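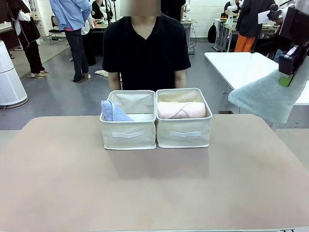

Linen exchange moves to the Borkville building in September

The household linen exchange is leaving the Kotian Street hall at the end of August and will reopen in the ground floor room of the Borkville building in September. The new room is on the left as you come in from the parking lot. There is a ramp at the side door and a bell for anyone who needs the door held.

Opening hours stay close to what they were. The exchange opens at 10 in the morning and closes at 3, and we have added one evening session each week until 7 for people who work days. The evening session is for picking up only. Please bring donations in the daytime, when there is space to sort them.

Last year the exchange passed on 695 towels, sheets and blankets to 129 households. Towels went fastest, bath towels above all. Single flat sheets were the slowest, and we still have a shelf of them. If you can use flat sheets for a guest bed, for painting or for covering plants in a frost, please take as many as you like. They don't count toward your limit.

The limit for everything else is still 7 items per household per visit. Hand towels and washcloths are counted in pairs. Families with a new baby can ask for extra crib sheets at the desk.

What we can take

Bath towels, hand towels and washcloths, in any color, washed and dried. Light stains are fine if the cloth is sound. Fitted and flat sheets, with the size written on a piece of masking tape if you know it. An unmarked fitted sheet has to be unfolded and measured, and the pile of those got out of hand in the spring. Blankets and quilts that will fit in a home washing machine. Fabric storage bins and baskets, as long as the handles are still attached.

What we can't take

Pillows, mattress pads, electric blankets, curtains and rugs. Anything that smells of smoke or mothballs. Towels worn too thin for use can go to the animal shelter on Iltau Road, which uses them for bedding and cleanup. Leave them in the blue drop box by the shelter gate and not at our door.

Packing your donation

Rolled or folded makes no difference to us, but please keep towels and sheets separate. Open bins and boxes are easier than tied bags, which have to be cut open and can't be used again. Put your name on the bin if you want it back. Unclaimed bins are kept for 3 weeks and then go out on the shelves with everything else.

If you are washing towels for donation, skip the fabric softener. It leaves a coating that makes cotton less absorbent, and some of the people who use the exchange are sensitive to the scent. Make sure everything is fully dry before it goes into a container. We had to rewash two large boxes in the spring after damp towels were packed at the bottom.

The move

Kotian Street will stop taking donations in the middle of August so that the shelves can be cleared. Pickup continues there until the end of the month. Most of the shelving will come with us, but the two tall metal racks belong to the hall and will stay. We are looking for a low bookcase and a folding table to replace them. Fisent Hardware has lent us a hand truck for moving week and is giving us the paint for the new room.

Help with carrying is welcome, especially in the morning. There is parking behind the Borkville building, but the two spaces nearest the side door need to stay free for unloading. Sign up on the sheet by the Kotian Street desk, or leave a message on the exchange phone line with the hours you can come.

The phone number stays the same after the move. Mail should go to the Borkville address from the first of September.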